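Saturday, September 14, 2019

The paper pile finally got to me

So I had a whole plan for this weekend and it involved a porch chair and a library book. Instead I spent the morning sorting paper. You know the pile I mean, I have complained about it on here before. It started in May as a couple of envelopes I was going to deal with later, and by last week it had eaten one whole end of the work table and was starting on the other.

I did the first pass standing up, with the radio on and a cup of coffee going cold next to me. Anything with a due date went in one heap, anything I could toss went straight in the recycling bag, and everything else got shoved into the "ugh" heap. The "ugh" heap was the biggest by a mile (warranty cards! why do I keep warranty cards for a toaster I gave away?). I also found the Edov catalog with the corner folded down on a lamp I wanted so badly in the spring and can't stand now. Straight in the bag.

What I really wanted was for the table to have two things on it when I wasn't using it: something upright for the papers, and a tray for the little stuff that wanders off. I have a terrible weakness for mint green, so the file organizer was an easy choice. The tray took longer. I went back and forth between a white one and a dark teal one for days, and my friend Leonie Stöcker got so sick of hearing about it that she texted me the word TEAL 9 times in a row. Teal it is. 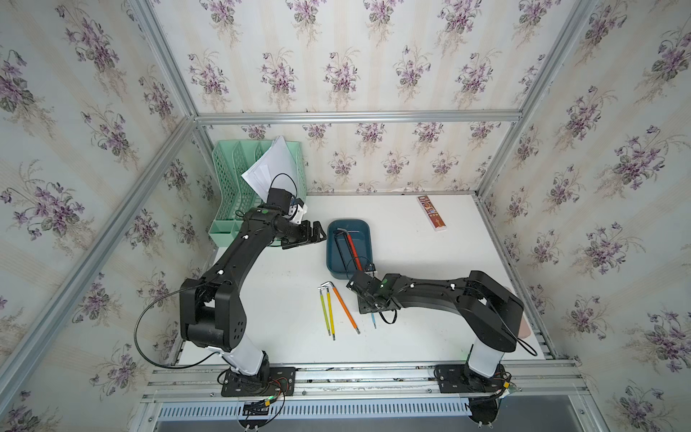 Hex keys are the thing I lose most. I must have bought the same set three times over, and every time I need one it's in a coat pocket or down the side of the couch. The new rule is that if it's small and I used it today, it goes in the tray before I go to bed – no setting it on the windowsill "just for a second." We'll see how long that lasts!

The papers are a work in progress. I keep the slots loose on purpose, because the last time I labeled everything I had 18 categories and never filed a single sheet. Now it's bills in front, things to read in the middle, and whatever is left over in the back. If the back gets too full, I sort it. That's the whole system.

And before anyone writes in about the violet wallpaper, yes, I love it, and no, it isn't going anywhere. I think purple and mint look great together. Leonie says it's like working inside a teacup, and I've decided to take that as a compliment.

Next up is the drawer under the phone, which I opened on Thursday and closed again right away.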